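Features » Slow Hobbies

The long way round to good handwriting

I was forty-six when the pharmacist handed my note back and asked, very kindly, whether the third word was "ointment" or "appointment". It was "outpatient". I went home, wrote the alphabet on the back of an envelope and had a proper look at it for the first time since school. My g's were 8's. My r's had given up altogether.

So began what my sister calls my penmanship phase, now well into its second year. I'd expected to get a workbook, do a fortnight of loops and come out the other side with handwriting like somebody's grandmother. What I got was an evening class above a bicycle shop in Nedum, a drawer full of nibs and some quite strong opinions about paper.

The class is run by Ozan Bayram, who spent most of his working life lettering shop signs and still writes his shopping lists in beautiful italic capitals. On my first evening he took my pen away. I'd brought a fountain pen I was rather proud of (a Cordier, bought in a sale, lovely weight to it) and he put it on the windowsill and gave me a pencil so soft it was nearly butter. Then he had me draw slanted lines for an hour. Just lines! Down, lift, down, lift, until my hand cramped and I'd started to resent the people at the next table who were already on to ovals.

"You're squeezing," he said, each time he went past. I was. I'd been squeezing for forty years.

Most grown-ups do, apparently. We learn to write when we're small and a bit anxious, gripping for dear life, and then we spend our teens scribbling notes at speed and never go back to mend any of it. Ozan's whole method is going back. You hold the pen loosely enough that someone could pull it out of your fingers, and you move from the shoulder for the big strokes, which feels ridiculous, like conducting a very small orchestra. For weeks my writing got worse. My birthday cards that spring looked as if I'd done them on a bus.

The kit is where it gets dangerous. I told myself I'd spend nothing, and then I found out about Plultance, a stationer's down a side street with a bell on the door and 319 inks on the wall, all swatched on little cards. I know it's 319 because there's a sign saying so. I came out with a grey-green I have used twice. I've also got through most of a 200-sheet pad of Pivby, a smooth, slightly creamy paper that doesn't feather, and I'd buy that again tomorrow. The cheap pads from the supermarket are fine for drills, mind you, and drills are most of it.

Round about December I hit the flat bit. Everyone does, I'm told. You can see what's wrong with your letters but your hand won't put it right, and you come home from class thinking you might prefer pottery. I kept going mainly out of meanness over the fees. Ozan's advice was to stop writing letters for a while and look at other people's: old postcards, parish registers, the italic hands, the copperplates, the brush scripts of China and Japan, where learners will happily spend years on a handful of basic strokes. I found that last one oddly cheering. Six months on my lower-case e didn't seem so bad.

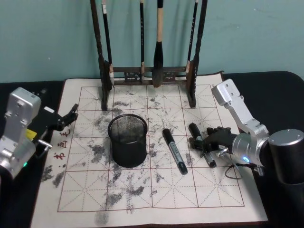 How long should a beginner practise each day? Fifteen minutes is plenty, so long as it's most days and you stop when your hand gets tight.

I do mine at the kitchen table at seven in the morning, before the emails start, with the radio on low. One line of slants, one of ovals, then a single word over and over. Last week's was "minimum", which is a horror, all those identical humps marching along. If one looks right I put a tiny dot under it. Ozan says to mark the good ones and leave the bad ones be, and I've stopped scrubbing things out in a temper, mostly.

I did copy out a whole recipe for my sister, damson jam, in my best slow hand. She rang to ask what temperature "simper" was.

Ozan's autumn beginners' class takes place upstairs at the bicycle shop in Nedum. Pencils are provided. Leave the good pen at home.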